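Household Recycling - Frequently Asked Questions
Bradon Recycling Center

Who can use the center?
Anyone who lives in Bradon or Lollberg. Bring something with your address on it the first time, such as a utility bill or a driver's license. We will give you a windshield sticker and you won't be asked again.

Is there a charge?
No, not for household recycling. Businesses pay by weight and need an account. Call the office to set one up.

What plastics do you take?
Bottles, jugs and tubs marked 1, 2 or 5. The number is usually on the bottom, inside a small triangle. We don't take foam, plastic bags, garden hose or toys.

Does the color of a bottle matter?
Not for drop-off. Clear, white and colored bottles all go in the same bay. They are sorted by color after they leave us.

Do I have to take the labels off?
No. Paper and plastic labels come off in the wash at the plant. If a label is half gone or won't peel, leave it alone.
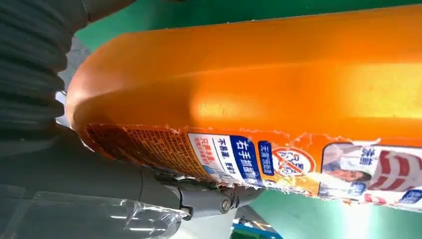 Orange plastic bottle with a torn label.

What if the label is in another language?
Go by the number in the triangle. If you can't find a number, ask whoever is at the gate.

How clean do things need to be?
Empty and rinsed once. A little soap left in a detergent bottle is fine. Food jars should not have food in them - peanut butter is the one we see most. Soak it overnight or put it in the trash.

Caps on or off?
On, for plastic. Off, for glass. Metal lids go in the can bay.

Can I bring bottles that held motor oil or pesticide?
Not to the plastics bay. Take them to the hazardous waste shed on Sjöberg Road, behind the salt barn. The shed also takes paint, batteries and fluorescent tubes. Limit is 70 pounds per visit.

Do you take cardboard?
Yes, flattened. Pizza boxes are fine if the grease hasn't soaked through. Wax-coated boxes go in the trash.

Where does it all go?
Plastics and cans go to the Judico plant, which bales them for resale. Cardboard goes to a paper mill. Last year we shipped 1,589 tons of material, of which cardboard was the largest part.

Why did glass move to the back lot?
The old glass bay was too close to the exit and cars kept backing up into the road. The new one is past the scale, on the left. Please don't leave boxes or bags on the ground there.

Can a school or club hold a collection drive?
Yes. Write to Ritva Räsänen at the center office at least two weeks ahead. We can lend bins, but you will need your own truck to move them.

I have a complaint about curbside pickup. Is that you?
No. Curbside routes are run by the town. Ask for Elango Salian at Public Works and have your street address ready.

Page updated 6 October 2018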